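Home / Table Linens / Everyday Tablecloths / The Visby Tablecloth in White

The Visby is the cloth we reach for at our own house, and I suppose that's the nicest thing I can tell you about it. It's a good plain white with enough weight to hang nicely (no slithering off at one end when the kids lean on it!), and it gets softer with every trip through the wash.

Wash warm, tumble low, and take it out while it's a little damp if you like a smooth table. Please skip the bleach, which yellows the hem over time. 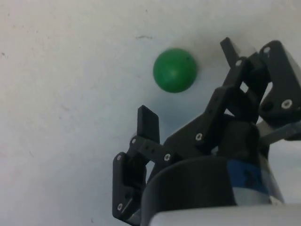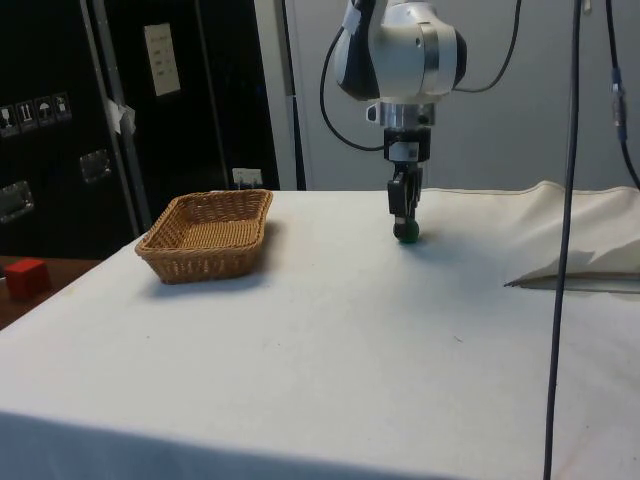
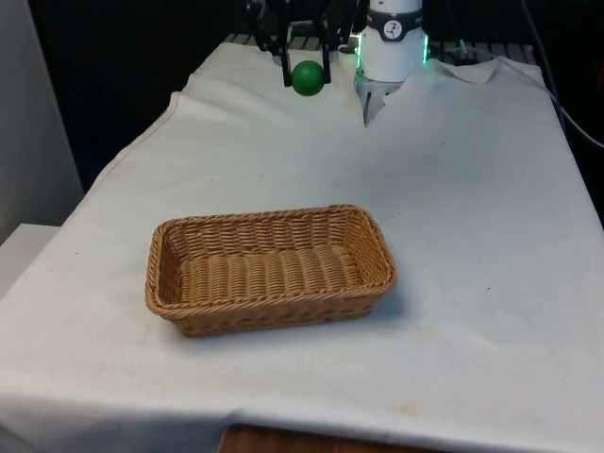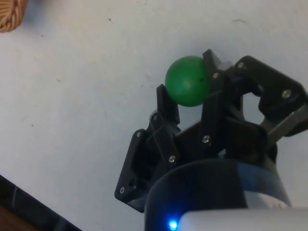

Marlene wrote to us in September that hers had been through two Thanksgivings and a gravy boat, and that the hem was still as straight as the morning she unfolded it, though she did wish she'd ordered the longer one for her table with the leaf in.

If you have a leaf too, do size up. The Caruso napkins match and come hemmed the same way. Orders leave our Plilville shop within 2 days, and returns are welcome for 27 days, washed or unwashed.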